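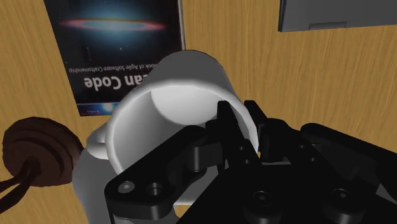
Book with a galaxy on the cover, on a wooden surface.

Reindexing the shelves, part two

Fri 29 June

The first pass at cataloging my books ended with a spreadsheet of 17 columns, most of them empty. This second pass uses fewer columns and a stricter idea of what a record is for. I want to answer three queries: do I own it, where is it, and have I lent it out. Everything else can be looked up elsewhere.

The new schema has seven fields: local ID, title, author string, ISBN if present, shelf code, status, and a free text note. The local ID is a plain integer that never gets reused. I tried using the ISBN as the key last year and it failed quickly. Older books have none, some sets share one across volumes, and I own two copies of several titles. A key that is missing, shared or duplicated is a bad key.

Shelf codes are a letter for the bookcase, a digit for the shelf counted from the floor, and nothing finer. Position within a shelf goes stale the first time a book is put back in a hurry. A shelf holds 40 books at most, and scanning 40 spines takes a few seconds.

Software

I went through Moltum and Radanon before settling on a flat file. Notes on each, for anyone comparing.

Moltum is a desktop program with a local database. Import from CSV works, but it trims leading zeros from any column it decides is numeric, and it decides this from the first row only. ISBN-10 values starting with 0 lose a digit and then fail the check digit test. The workaround is to put a dummy row at the top with a letter in every field and delete it after import. Export is fine. Search is fast on 3,000 records, which is more than I have; I padded the file to test it.

Radanon runs in the browser and has better barcode lookup. It also merges records it considers duplicates without asking. My two copies of the same star atlas, one annotated and one clean, became a single entry with the notes from whichever was saved last. There is a setting for this under Import, and it applies to imports only. Manual entry still merges.

The flat file is tab separated, UTF-8, one line per book, kept under version control. Sorting and filtering are done with ordinary command line tools. Lending a book is a one-line change with a commit message, so the loan history comes for free.

Character handling

The one field that took real work was the author string. I have several books from a small publisher called Coşkun, and the ş came through in three different forms depending on the source: a single precomposed character, an s followed by a combining cedilla, and a question mark. The first two look identical on screen and do not match in a search. I now normalize the whole file to NFC before each commit. The question marks had to be fixed by hand.

Sort order is a separate problem. The default locale on my machine files ş with s, which suits me – I look for the name under S. With the byte order sort it lands after z. Either is usable as long as it does not change between runs, so the locale is set in the script and left alone.

Oversize books

Astronomy and atlas volumes don't fit the standard shelf spacing. For a while they lay in a stack on the lowest shelf of bookcase C, which meant lifting everything above to reach the one I wanted. I bought a set of uprights from Starkden and moved the shelf up two holes. The oversize section now has its own code, X1, and holds 61 volumes across the full width. Deflection at the center of the board measured 3 mm after a week. I will measure again in July and add a center support if it is over 5.

Still to do: the box of conference proceedings, none of which have spine titles worth the name. I am leaning toward a small paper label with the local ID at the foot of the spine. The glue on the last labels I used dried out and they dropped off behind the shelf, so a different adhesive is needed first.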